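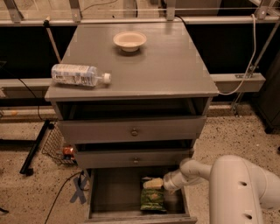 4. Safety rules and working practice

4.1 Limits used in this project

Before any trials were run, the group agreed a short set of working rules with the Gulisetti teaching laboratory. They draw on the Maltilard lab handbook, which was written for fixed arms behind a guard and says little about furniture that moves when pulled. Drawers were therefore treated as moving parts of the cell.

Arm speed near an open drawer was held at two thirds of the normal setting. Nobody was to reach over the tabletop while the motors were powered. A trial was stopped by hand if the gripper touched a drawer front at any point other than the knob.

4.2 Floor and cables

The position of the furniture is marked on the floor with tape. In the present layout a black cable runs over part of the tape cross by the nightstand, and a white power cable hangs across the right edge of the top. Both are contrary to the handbook, which asks for 700 mm of clear floor on the working side and no cable within reach of the arm. Rerouting is listed as action 9 in the Hirkus log.

4.3 Objects

Only light household items were allowed — packets, cans, bowls and plastic bottles. Glass was excluded. Bottles may be laid on their side provided the cap is on. Soft packets are to be gripped at the folded top where possible, at the lowest force setting.

4.4 Records

The Gillies controller stored 3,563 log entries between September and the end of the project. Stops made by hand were entered separately, with the drawer positions at the time.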